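Tekudthorpe to collect household plastic every week from March

Families in Tekudthorpe will have their plastic bottles collected every week from March, after the town council agreed to a new contract with the waste company Fledex. Until now the lorry has come only once in two weeks, and many residents complained that their bins were full long before.

The new service will start with 900 homes between Villalba Road and the old railway station. The rest of the town will join after 12 months, if the first part goes well.

Dardo Jara, who speaks for the council on waste matters, told the local radio that the change will cost each home around 48 pounds a year, paid with the normal council bill. "People asked for this many times," he said. "I hope that now they will use it."

Bottles should be empty and the caps can stay on. Glass is not accepted and must still go to the collection point at Tusar Lane, open until 5 pm.

A letter with the collection times will come to every home in the first area. 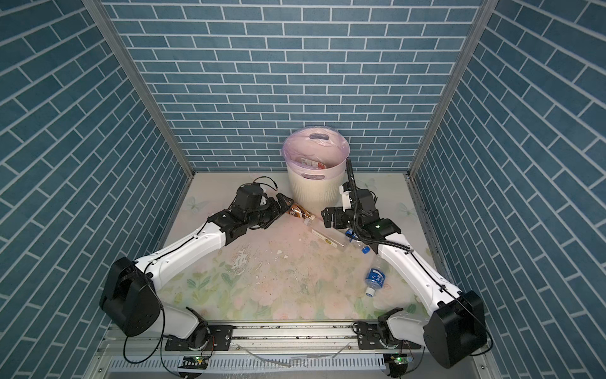
Plastic bottles and a white bin with a plastic bag inside.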